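Phone stands: common questions

Which stand should I buy for a desk?
If you only need to glance at messages or follow a recipe, a small upright stand is enough. The Cadero is our smallest and folds flat. For video calls, choose one with a clamp and a pole, such as the Eltine, so the phone can be raised to eye level.

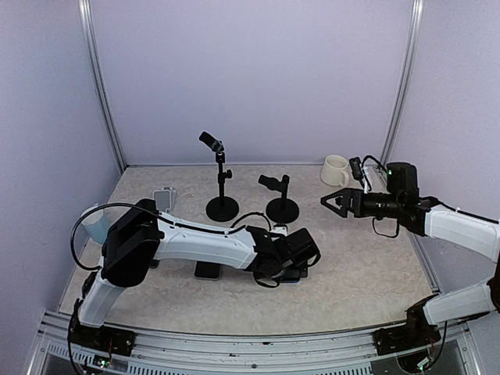 Both come with a one-year guarantee. Keep your order number, as we ask for it when you claim.

The clamp won't hold my phone. What should I do?
Take off any thick case and try again. Turn the knob until the jaw stops moving, but don't use pliers. If it still slips, ask us for spare pads, part number 2876.

Can I use a stand on a stone or marble-effect top?
Yes. Wipe the surface and the underside of the base first. Grit under a heavy base will scratch.
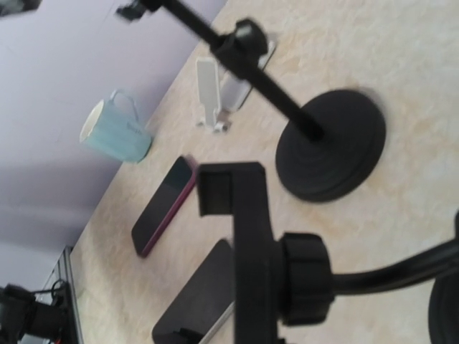
Asnakech Hailu writes that her stand wobbled until she lowered the collar on the pole, and asks whether this is normal. It is. Tighten the collar by hand after every change of height.

How do I clean it?
Use a damp cloth. Don't put any part in the dishwasher.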